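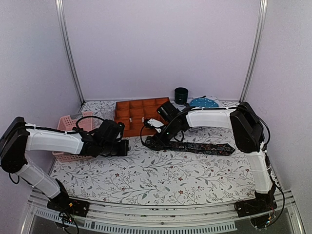 Posted by the Plestard bench log, August 2, 2020
Ticket 187: right arm loses the tie halfway through the fold
Status: closed, with grumbles

Right, this one has eaten far more of my summer than it deserved, so I'm writing the whole thing up in case somebody else on the Charbonneau controller hits it.

Short version of what we do, for anyone landing here from a search: I teach two arms to handle soft things by steering them through the job myself, over and over, then I train a policy on the recordings and see whether it can do the job alone. The method we're testing is called Povutden. The idea is that you don't record every demonstration from a tidy start. You leave other stuff on the mat (a basket, a tray, a cup, a plate) and you lay the cloth down any old how, and the policy is supposed to learn which bits matter. Socks were fine! Tea towels were fine! Then I got to the necktie.

What was going wrong

The right arm would go down for the narrow end, close, lift, and about a second later the tie would slide out. Every so often it closed on thin air a finger's width to the side and carried on as if it had got hold of something, which is quite funny the first time. The left arm then went off to meet a tie that wasn't there.

I had 1285 demonstrations at that point, so I really didn't think it was a shortage of data.

First guess: the pattern

The tie is dark with a very busy multicoloured print, sort of paisley, and the mat has vines and little red flowers all over it. I was convinced the policy couldn't tell where the tie stopped and the mat began. I swapped in a plain grey mat for an afternoon. No change at all. Put the flowery one back, partly out of stubbornness.

Second guess: the cables

The right arm has cables that loop down onto the mat by the gripper, and I thought they might be tugging the wrist when it turned. Taped them up, ran it again, same slide. I've left them as they were, as the tape made the wrist stiff.

Third guess: gripper force

Turned it up. The tie came up wrinkled and still got away. Turned it up more and the motor got grumpy and threw a current warning, so I put it back where it was. Please don't do this one, I only mention it so you needn't try.

What it really was

Timestamps. (Sigh.) After the January update to Prolutov, which is our recording software, the right arm's joint readings were being stamped when they were written to disk, while the left arm's were stamped when they were read. So in every recording the right gripper seemed to close slightly later than it had. With a towel you'd never notice, there's so much cloth to grab. The end of a tie is a much smaller target and the lag was enough to miss it or only catch the edge.

I found it by accident. I'd plotted both grippers closing on the same clip, to show a friend, and one line sat a bit to the right of the other. I went and made a cup of tea and came back and it was still there.

The fix

1. Stop the recorder and open the right arm's settings in Prolutov.
2. Change the stamp source from "write" to "read". Check the left one too while you're in there.
3. Restart both arm drivers. Restarting only the recorder does nothing, ask me how long that took.
4. Record one short clip where you close both grippers together, and plot it. The lines should sit on top of each other.
5. Shift the old recordings with the realign script, or bin them.

I shifted mine and retrained from scratch. The misses beside the tie have stopped in every run since. It does still drop one now and then if the narrow end starts out twisted, but that's a separate problem and I've opened ticket 2401 for it.

One thing I haven't sorted: whether Povutden's messy starts helped here or just hid the fault for longer. My hunch is the second. I'd like to rerun the towels with the corrected stamps before I say anything grander than that.

Comments (3)

mossybench: Same update, same fault, except mine was the left arm. Step 3 got me as well. Thank you!!

kettle_on: Does the realign script cope with clips where the lag drifts? Mine starts small and grows.

Plestard bench log: @kettle_on no, it assumes one fixed shift per clip. I'd re-record those, sorry.

Contact the bench | © 2020 Plestard | Back to top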